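Grukavwood Open-Top Metal Bin, Large, Gray
Reviewed after three months of use

I should say up front that I did not want a bin. I wanted shelving. Shelving was quoted to me at a figure that made me sit down, and so I ended up on the Grukavwood site late in the evening, reading the specs of a large gray box with no lid.

It has now been in daily use since June, and I have opinions about it, more than I have about some of my relatives.

What you get

One bin. There is no lid, no divider, no label holder and no instructions, although the carton did include a folded sheet thanking me for joining the Grukavwood family. Delivery was through Sistport, who left it on the far side of the parking lot, presumably so we could bond on the walk back.

The sides slope, so the opening is wider than the base. In the catalog this is called "easy-reach geometry." In practice it means that small parts slide down toward the middle and collect there in a heap, and I have come around to liking it. With my old straight-sided tub from Heydari there was always one bracket standing upright in a corner, out of spite. The Grukavwood doesn't have that problem. It has the related problem that everything you want is at the bottom of the heap, but that's storage for you.

Setting it down

Do not put it straight on a surface you care about. Metal bin, metal contents, a lot of dragging: you can guess the rest. Ours sits on cardboard, with a bit of the light wooden surface left showing along one edge, and I'd recommend the arrangement to anyone. Cardboard is free, it quiets the thing down considerably, and when it gets chewed up you flatten another carton. Grukavwood sells a fitted rubber mat for this. The mat costs nearly as much as the bin. I have not tested the mat and I am at peace with that.

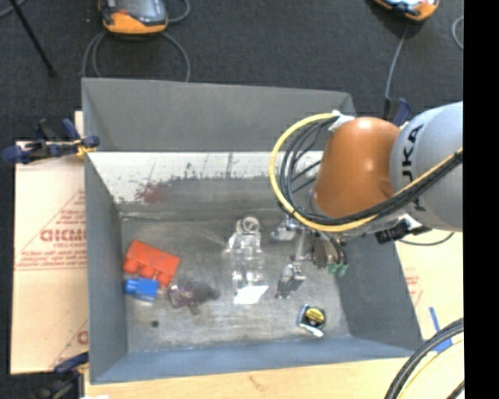
How the finish has held up

Poorly, if you want it to look like the catalog. There's a whitish band along the inner rear wall that is scratched and worn, and the lower edge of it wanders up and down where the pale coating gives out and you're looking at gray metal. Toward the left end there's a reddish-brown smudge. I have heard three theories about that smudge from three people, all delivered with great confidence. Mine is that I don't care.

The plain gray slope above the band is the part I point visitors to.

If you are buying one of these for a showroom, or for a kitchen, or for one of those garages where the rakes are arranged by height, the inside is going to upset you. For a working bin I'd call it cosmetic. Parts go in, parts come out, and the parts have never complained about the decor.

Noise

Loud. Drop one bolt into it empty and conversation stops. Şükran Toprak, who has the desk nearest, asked whether it came in felt. It does not. Past the first layer of contents it calms down to a sort of clatter, so the trick is never to let it get all the way empty, a policy I was already following with the coffee.

Moving it

Empty, two people can manage it without discussion. Full, there will be discussion. I'd have paid extra for proper handles. The Favalel version has them, along with a drain plug and a price that suggests the drain plug is a family heirloom. I borrowed a Favalel for a week and it is a nicer bin in every respect, and I couldn't think of one job it did that mine didn't.

Cleaning

Brush, then a rag. The slope helps again, as the grit all ends up in one place. I tried a degreaser on the smudge once and the smudge won. Leave the coating alone if yours has started to go; scrubbing at the ragged edge only gives it ideas.

Would I buy it again

Yes, and I have. The second one is on order, in the same gray, there being no other color. Four stars. I took one off for the handles and thought about taking off another for the welcome letter.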